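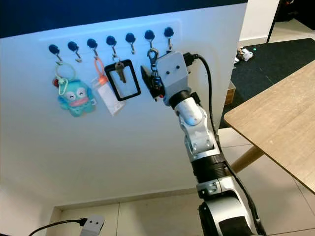 Compte rendu rédigé par la secrétaire de séance
Association des locataires de la résidence Stenora, réunion de juin

Bon, je me lance, et pardon d'avance pour le style, je tape ça avec mes notes prises sur un coin de table et la moitié des abréviations sont illisibles !

On a ouvert à 18 h 40, avec un peu de retard (la clé de la salle, comme d'habitude). Dix foyers représentés, plus deux pouvoirs qui me sont parvenus par mail dans l'après-midi.

1. Compte rendu précédent
Adopté, avec une correction : j'avais écrit que la porte du local vélos était réparée, elle ne l'était pas. Elle ferme maintenant, mais il faut tirer fort.

2. Charges d'eau
Le gros morceau de la soirée. Le relevé de Setetier affiche 3 067 m³ pour l'année, et franchement ça nous a fait bondir. La discussion est partie dans tous les sens (les arrosages, les chasses d'eau, la fuite de l'escalier B...). J'ai proposé qu'on demande le détail bâtiment par bâtiment avant d'accuser qui que ce soit, et c'est ce qu'on a voté : neuf pour, une abstention. J'envoie le courrier cette semaine, copie à tout le monde.

3. Jardin côté rue Robles
Là, que du bonheur ! Les framboisiers ont pris, les deux bacs du fond sont pleins de salades et on nous a offert des plants de courges dont je ne sais pas encore où on va les mettre. Reste la question du récupérateur d'eau. Le modèle Steveck plaît bien, mais il est haut et il boucherait la fenêtre du rez-de-chaussée. On va prendre les mesures avant d'en reparler. Pour l'arrosage d'été, le planning est affiché dans le hall, il manque encore des prénoms sur la deuxième quinzaine d'août (j'ai mis le mien deux fois, je ne le mettrai pas trois !).

4. Repas de fin d'été
On garde la formule de l'an dernier, chacun apporte un plat et l'association paie les boissons. Long débat sur la musique, je vous l'épargne. Arrêt à 22 h, c'est voté, à presque 7 voix d'écart si je compte bien les mains levées, les pouvoirs compris.

5. Questions diverses
Les encombrants devant le bâtiment C : encore un matelas, on appelle la mairie. La lumière du deuxième sous-sol clignote toujours, signalée à nouveau. Et quelqu'un a demandé si on pouvait repeindre le hall en autre chose que beige. J'ai noté « à étudier », les nuanciers sont les bienvenus dans ma boîte aux lettres.

Séance levée à 20 h 25. Prochaine réunion à la rentrée, je vous envoie la date dès que la salle est confirmée.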